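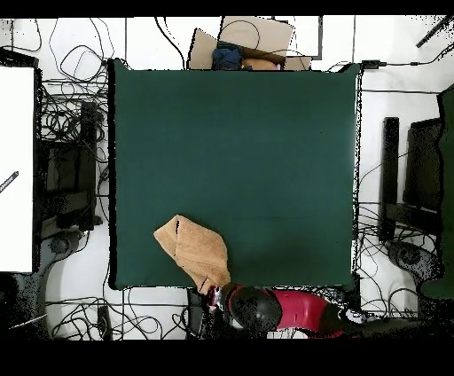
Folding Towels Without Hating It — speaker notes, 11/1/21

Hi everybody! Thanks for coming out on a Monday. (Wait for the back row to sit.) I get way too excited about laundry, so stop me if I run over.

Start with the crumple. A towel out of the pile is never a rectangle. It's a lump, or a sort of triangle, with one corner poking out and three you can't find. Ask for a show of hands: who folds it in the air, against the chest? Most people do, and I did too for years.

Now the pitch for a flat surface. Mine at home is a plain green cloth, and I love it! A tan towel on dark green, you can see every edge. On my beige bedspread I was folding by feel. Any strong contrast will do.

Demo, go slowly:
1. Drop the towel on the surface any old way.
2. Find one corner. Just one! Pull it toward you and out to the side.
3. Run your hand along the edge until you hit the next corner. Terry drags, so lift a little as you go.
4. Flatten from the middle outward.
5. Halves, then thirds. Hem on the inside.

Pause here and let people try it. Pass out the practice towels from the Shearer bag, and remind them to give them back this time.

Next bit: the box. I keep an open cardboard box at the top end of the work surface, flaps folded out. Unfolded things wait in it, and I take one at a time — no digging. Dark things on one side, light on the other, if you feel like it.

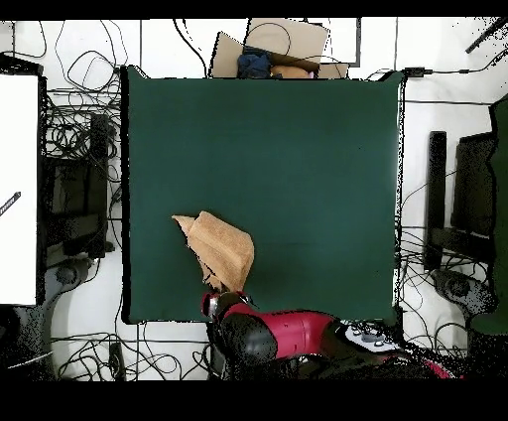 Sepehr Mohammadi wrote after the October talk to say that he skips the thirds completely and rolls his, because his shelf is too shallow for a stack. Great point, and I've tried it since. Rolled towels are lovely in a deep basket, and they slide all over the place on a shelf. Bring this up if anyone asks about small bathrooms.

Leave ten minutes for fitted sheets. They will ask about fitted sheets.

81 shares | 554 views | 3 comments

Related talks
Socks: Pair Them or Give Up?
Abhishek Vishwakarma on Packing a Linen Closet
The Jallance Mending Circle, October Notes
What to Do With Old Towels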